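A **comparative market analysis** (CMA) is an estimate of what a home is likely to sell for, worked out from the recent sale prices of similar homes nearby. Real estate agents prepare them for owners who are thinking of selling and, less often, for buyers who want to know whether an asking price is reasonable. A CMA is usually free of charge and is not a legal valuation.

## Use

Most analyses are made before a home is listed. The agent visits the property, notes its size and condition, and comes back with a written report and a suggested price or price range. The owner is under no obligation to list with that agent, and many owners ask for reports from more than one office.

Buyers' agents use the same method to help set an offer. Owners may also ask for a CMA when they plan a remodel, divide property in a divorce, or argue against a tax assessment. In the last two cases a court or tax office may refuse to accept it and ask for an appraisal.

## Method

### Choosing comparable sales

The homes used for comparison are called comparables, or "comps". They should be close to the subject property, of the same general type, and sold recently. In a built-up neighborhood the search may be held to a few blocks. In the country it may have to cover a whole county.

Sales between family members, foreclosure sales and sales with unusual terms are normally left out, as the price may say little about the open market. Agents also look at three other groups of listings:

- **Active listings** show what a seller will be competing against. Their asking prices are not evidence of value, but they affect what buyers are willing to pay.
- **Pending sales** are under contract. The final price is usually not public until closing.
- **Expired listings** failed to sell during the listing period, often through overpricing.

### Adjustments

No two homes match exactly, so the sale price of each comparable is adjusted to allow for the differences. If the comparable has something the subject property lacks, an amount is subtracted from its price. If the subject property has the better feature, an amount is added. The subject property itself is never adjusted.

Common grounds for adjustment include living area, lot size, number of bathrooms, garage space, age, condition and view. The amounts come from local sales and differ from the cost of the work. A new kitchen may add less to the price than the owner paid for it, and a swimming pool may add nothing in a cool climate.

Living area is often handled with a rate per square foot. Take a subject property with 233 square feet more living area than a comparable. At an adjustment rate of $138 per square foot, the agent would add $32,154 to the comparable's sale price before looking at anything else. The rate for added area is usually lower than the overall price per square foot, as the overall figure also includes the land.

### Reaching a price

Once the adjustments are made, the agent compares the results. A plain average is seldom used. More weight goes to the comparables that needed the fewest changes, and a comparable whose adjusted price falls far from the others is checked again or dropped. The result is commonly given as a range, with a suggested listing price inside it.

Market direction matters as well. Where prices have been rising, a sale from last July may understate the present value of a similar home, and an allowance for time can be made.

## Property visits and remote reports

A visit lets the agent judge things that do not appear in public records, such as the layout, the quality of finishes, natural light and noise. Rooms added without a permit are also easier to spot in person. Some offices prepare a first report from records and photographs alone and revise it after a visit.

Interior images and computer models of rooms are used in some remote reports. They can help with questions of layout – whether one room opens directly into another, for instance – but they are a poor guide to wear and upkeep.

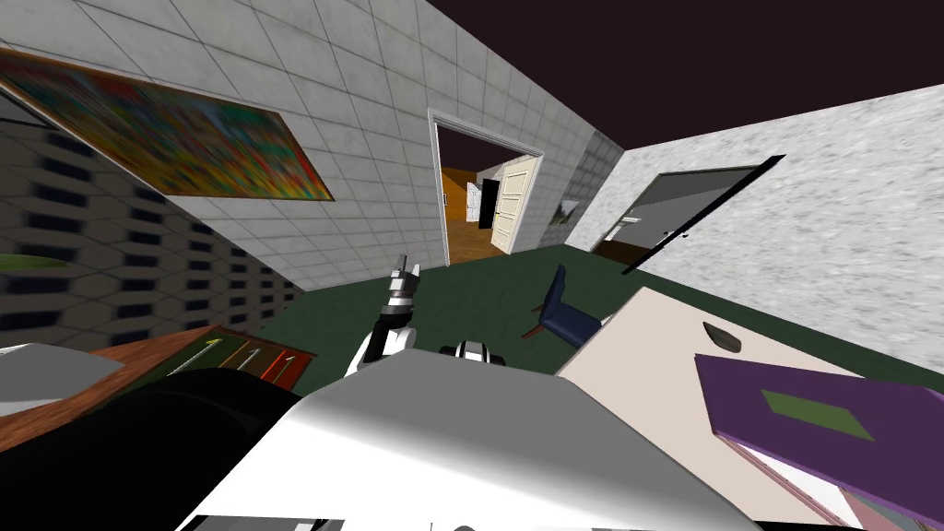
*Computer-rendered interior with tiled wall and open doorway*

## Software

Agents draw most of their data from a multiple listing service, and many use separate programs to turn it into a report. Tutero and Grolar both produce printed and online reports with maps and an adjustment table. Amrani is sold mainly to small offices and leaves the choice of comparables to the agent. Dirach picks them automatically, and the agent can then remove any that do not fit.

Automatic selection saves time but can go wrong near the edge of a school district or where a highway divides two neighborhoods. Homes 700 feet apart may belong to different markets for reasons that a distance search does not pick up.

## Difference from an appraisal

An appraisal is carried out by a licensed or certified appraiser, normally for a fee, and follows set professional standards. Mortgage lenders generally rely on appraisals in deciding how much to lend. The two methods share the same basic idea, and the results are often close, but an appraiser has no interest in winning the listing.

Automated valuation models, such as those shown on property websites, are a third kind of estimate. They use statistical methods and involve no visit. They tend to work best in areas with many similar homes and frequent sales.

## Limitations

A CMA is only as good as the sales behind it. In a slow market there may be just 2 usable comparables, and one odd sale can shift the whole result. Unusual homes are hard to price for the same reason. Errors in public records, especially in living area, are carried into the report unless someone catches them.

The method also has been criticized because the agent preparing the report often hopes to be hired. Suggesting a high figure to win a listing, and then pressing for price cuts later, is known in the trade as "buying the listing". Owners can guard against it by asking which comparables were used and how each was adjusted.

## See also

- Broker's price opinion
- Listing agreement
- Multiple listing service
- Real estate appraisal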